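What I learned from a striped shirt
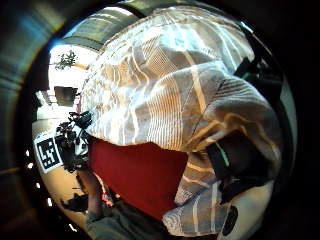 I have been mending my own clothes for six years and I still avoid striped fabric when I can. A plain cotton will forgive a patch that sits a little crooked. Thin stripes won't. The eye goes straight to the place where the lines stop matching.

This spring I decided to get over it. I had a cream shirt with fine tan and gray stripes that I bought secondhand in Muvstead, and the cuffs were worn through. The collar was fine. The body was fine. I had put it in the rag bag twice and taken it out again.

The first question was where to find matching fabric. My friend Kátia Frota, who used to do alterations, told me to look inside the shirt before looking in a shop. Most shirts have some cloth to spare. Mine had a long tail that was always tucked in, and a double layer at the yoke. I took a strip off the tail, re-hemmed it, and had enough for both cuffs.

I washed the strip at 40 degrees first so it wouldn't shrink later, then ironed it damp. Thin stripes drift when you press them, so I moved the iron up and down along the lines and never across. After that I used more pins than I thought reasonable. I counted 26 for one cuff. On a plain shirt I would have used five.

I basted everything by hand before going near the machine. It took one evening per cuff. The left one came out well. The right one is off by the width of a stripe at the button end, and I left it - I roll my sleeves most of the time.

A few notes for anyone trying the same:

Cut the strip wider than you need. I allowed an extra inch on each side and used nearly all of it.

Chalk disappears on cream cloth. I ended up marking with a contrasting thread.

Work in daylight if possible. Under my kitchen lamp the tan stripes and the gray ones look the same.

Soft old cotton and new interfacing don't get along. I used a piece of worn pillowcase inside the cuff and it bends much better.

The next job is a red cotton skirt with a torn pocket, which should be easy after this. I also have a striped apron waiting, with wider bands, and I want to try a patch cut on the bias there so that it doesn't have to match at all. I hope to get to it in June.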